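# Open days should be duller

I went to the Davau open day expecting an arm on a pedestal and a man in a headset. I have been to enough of these to know the order of events. The arm stacks three cups, people clap, coffee is served.

Davau did it differently, and I think other groups should copy them. The demonstration was tidying up. Two hand-held grippers, a room in an ordinary home, and a lot of trash. Yuzhen Zhong, who ran the morning session, gave a two-minute talk and then got on with the work. Each pickup is recorded and goes into a set used to train a robot arm. The goal for this task is 3,000 recordings. They had 1,106 when we arrived.
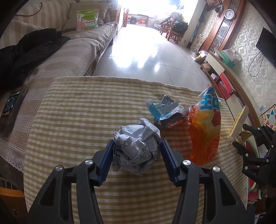 Last changed: 05/11/2018

A ball of crumpled printed paper is a good object to argue about. It has no handle and no two are the same shape. The jaws have to open wide enough to go around it, and the blue finger pads have to meet it somewhere that won't slide. Snack wrappers are worse in their own way. I had a turn and found the paper easy and the wrappers maddening.

My argument is simple. A public demonstration ought to show the job as it is done on a normal day. The one at Lernari last December had a white table, a black curtain and one red block. It never missed. I went home knowing nothing about what the machine could do in my kitchen, where there is a cloth on the table and a jacket on whatever is nearest.

The usual objection is that visitors get bored. Some did. A couple left before the second session, and a boy next to me asked twice when the robot was coming. Junhao Cai, who took over after lunch, told him that this was the part that comes first, and handed him a gripper. He stayed another half hour.

There is also the money objection. Sponsors want something that moves by itself. I understand that, and I don't think it is a small point for a group the size of Davau. But a sponsor who has watched people pick up paper for a morning has a fair idea of what the money buys, and will be less surprised by the first year's results.

I would change two things. The talk should say what share of the recordings gets thrown out, and why. I had to ask, and the answer was 181 so far, mostly from dropped items. And there should be more chairs.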